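4.2 Making tea for other people

We turn now from what people drink to whom they make it for, a subject that came up in our visits far more often than we had planned for. The interview guide had only one question about it, near the end, and we had thought of it as a gentle way to wind down the conversation. In practice people began talking about it within minutes of sitting down, and several of them put the kettle on while they did so, so that a good part of our recordings from Giltby has the sound of water coming to the boil behind it.

Of the 149 households that filled in the September diary, those in Giltby and those in Sturncombe looked very much alike on paper. They owned the same sorts of things, bought their tea in the same sorts of shops, and drank it at much the same hours. Where they differed was in the matter of the offer. In Giltby a visitor is asked whether they would like a cup, and the asking is expected to happen before coats are off. In Sturncombe no one asks. The cup simply arrives, and to be asked first is taken, by older people especially, as a hint that the host would be just as happy if you said no. One woman who had moved between the two towns after she married told us that it took her four years to stop feeling slighted in her own sister-in-law's kitchen, and she laughed a good deal in the telling.

The diaries also let us look at how much water people heat. Most of those who live alone told us they fill the kettle well past what a single cup needs, and when we asked why, the answers had very little to do with measuring. "Someone might come by" was the most common reason, followed by plain habit left over from a fuller house. We had coded this at first under waste, following the earlier Yilma study, and we are glad that a colleague talked us out of it. The extra water is better understood as a small standing invitation, even in weeks when no one comes to take it up.

Where the kettle lives turned out to matter too. A kettle kept on the kitchen counter belongs to whoever is cooking. Once it moves to a table, among the chairs, anybody may reach for it, and the job of host becomes a shared and rather looser thing (Figure 3).

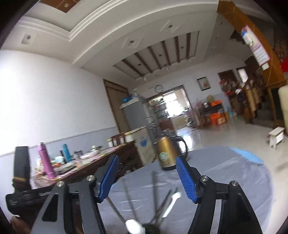

Figure 3. An electric kettle on a cloth-covered table.

Guests in such homes were more willing to pour for themselves, and a few of them went on to pour for the host, which in a counter household would have seemed a little forward. We heard about this from 25 of the people we interviewed, many of whom had never put it into words before and seemed pleased to have done so. A retired bus driver in Sturncombe told us that he moved his kettle to the table the winter his knees got bad, and that his grandchildren, who used to wait to be served, now argue over who gets to make his.

We do not want to lean too hard on these accounts. The diary asked only where the kettle was on the first evening, and kettles wander, as we learned when we came back to several homes and found them somewhere else entirely. The question will be asked again in the Pillulen survey, which should reach 1,000 households and will include a good many more people who share a kitchen with someone they are not related to. That last group is thin in our own sample, and we suspect that the rules of the offer are quite different when the tea, the milk and the cups all have separate owners.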